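Notebook, December, bench 2

Wollis tablet, second attempt at the custom recovery. Merja's notes from the first attempt are two pages back.

Bootloader unlocked last night, which wiped it as expected. Build number on the tablet is 1898. The recovery image Osvaldo downloaded was for 1239, so that explains the black screen. Correct image is now in the shared folder under Naltari, old one deleted. Please don't put it back.

10:20 Booted the new recovery from the laptop without flashing it. Touch works. Asked for a decryption password. Hit cancel, formatted data, rebooted to recovery, no prompt this time.

10:45 Flashed it properly. First normal boot put the stock recovery back. Did it again and held volume up straight after the flash to go directly into recovery, then installed the root package before letting the system start. Sticks now.

11:30 System up. Root checker passes. The Taretti mail app refuses to open and complains about a modified device. Hiding root from it made no difference. Cleared its data, same result. Leaving that for Morena, she got past it on the Rinaldi phone.

Battery was at 100 when I started and the cable stayed in throughout. The blue cable drops out during transfers, use the short black one.

Still to do:
backup of boot and system to the card
try the 4 pm nightly, only after the backup
ask Primo if the warranty flag matters to Concetta 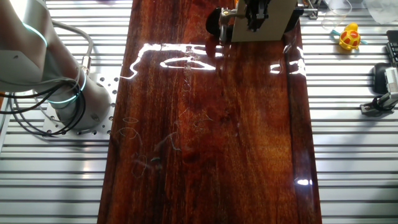
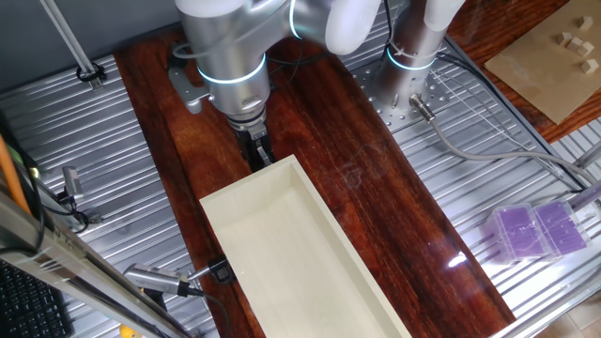 Reddish-brown board on the bench, both shots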